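Allov Handling Cell: Planning and Set-Up Guide
Section 2. Planning and Budgeting Before You Order

This section is for the person or department responsible for purchasing the cell. Complete it before submitting an order to Balulgate. Installation is covered in Section 3.

2.1 Before you begin

Have the following on hand:

A floor plan of the intended work area
A list of every container, tote and part the cell will be expected to handle
The name of the budget holder who will approve the purchase
The electrical rating of the nearest outlet

2.2 Defining the work

1. Write down each item to be handled. Record its outside dimensions, its weight when full and its weight when empty.
2. For each item, measure the thickness of the wall or edge at the point where it will be gripped. Measure at the top, at the middle and near the base. Molded plastic walls often vary from one to the next.
3. Note the surface finish. Glossy, textured and dusty surfaces call for different finger pads.
4. Mark any item that is more than 2 years old. Older containers should be included in the grip trial described in 2.4.
5. Number the items in order of how often they are handled. The first 9 items on the list determine the standard finger set quoted with the cell.

Note: If the list has fewer than 9 items, submit it as it stands. Do not add items that may be purchased later. These can be quoted separately.

Caution: Do not estimate wall thickness from a supplier's catalog. Fingers ordered to the wrong opening cannot be returned once fitted. 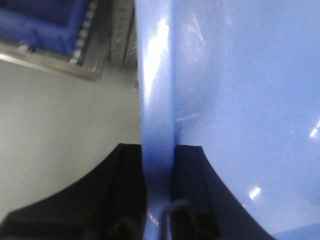

Finger sets are quoted separately from the arm and should have their own line in the budget. The standard set is suited to flat and gently curved walls. When an item is held by its wall, one finger passes on each side of the edge, as with the light-blue plastic above, and there must be enough open space on both sides for the full width of the finger. Buyers often allow for the wall and forget the finger on the far side. Check this clearance against neighboring shelves, rails and bins as well as the item itself. Scratches and scuffs of the kind visible on the upper part of the blue surface should be written on the item list, so that marks already present are not later attributed to the cell.

2.3 Preparing the budget

1. Enter the price of the base cell from your written quotation. Prices in brochures are for guidance only.
2. Add one finger set for each group of items identified in 2.2.
3. Add one spare set of pads for each finger set. Replacement pads are listed under order code 1189.
4. Add the cost of shelving changes, including removal of existing racks.
5. Add electrical work, if the outlet does not meet the rating on the quotation.
6. Add operator training. Training booked at the Provport center is invoiced separately from the equipment.
7. Add the service plan for the first year and, on a separate line, for each year after that.

Note: Quotations are valid for 30 days from the date of issue. If internal approval is likely to take longer, request an extension in writing before the quotation expires.

Note: Freight is arranged through Abbasi. Delivery to an upper floor must be stated on the order form.

2.4 Requesting a grip trial

A grip trial is recommended for any site handling mixed containers.

1. Select one sample of each item. Choose samples in ordinary working condition, including worn ones.
2. Label each sample with its number from the item list.
3. Ship the samples to the Provport center with a copy of the list.
4. Review the trial report with the department that will operate the cell before signing the order.

Caution: Samples must be empty and clean. Containers that have held chemicals are not accepted.

2.5 Approval

Attach the item list, the floor plan and the completed budget sheet to the order form. The budget holder must sign each page. Orders received without the item list will be held until it is supplied, and the delivery date will be set from the day the file is complete.

Proceed to Section 3, Site Preparation.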